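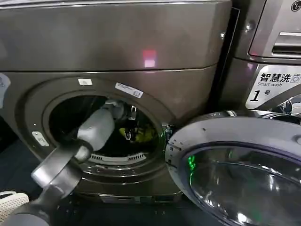
Arm with its gripper inside the drum of a front-loading washing machine; a yellow-green garment lies toward the back.

Reading time: 1 min

Trinimport Skerkdale is a laundry-handling kit sold by Quiambao for shared laundry rooms. It consists of an arm, a gripper and a wrist camera. The kit entered service at Catdale in July and is rated for up to 161 loads per charge of lubricant. The control unit carries part number 2132.

The wrist camera records the fingers and the space beyond them.
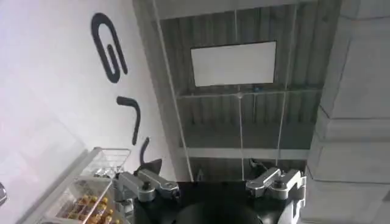
Wrist camera view with two metal fingers, ribbed ceiling and concrete column.

Door opening is a separate software option.

541 shares

This site uses cookies. Accept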